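Jernari opens its workshop, and asks visitors to bring doubts

Jernari will hold an open day in March for anyone who has been promised a robot that packs boxes and is still waiting for it. Doors open at 10 a.m. at the Ginder building. There is room for 200 visitors.

The company will show how it collects examples of handling work with hand-held grippers. It will not show a finished product. "We have all sat through demos where one box gets moved one time and people clap," said Pongsak Sukprasert, who runs the program. "I don't trust those, and I don't expect people to trust ours."
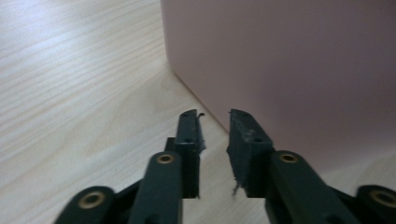

Visitors can try a gripper themselves and go through the log of 300 recorded attempts from the winter trial, failed ones included. By Jernari's own count, 73 of them were no good. Sukprasert would not say when a robot arm might do the same job alone – "ask me again after the next trial."

Luangrath, a packing firm that has yet to place an order, will send its own staff to put questions to the team at 2 p.m. Worn parts will be left out on the benches for inspection.

Entry is free. Places can be booked at the Jernari front desk.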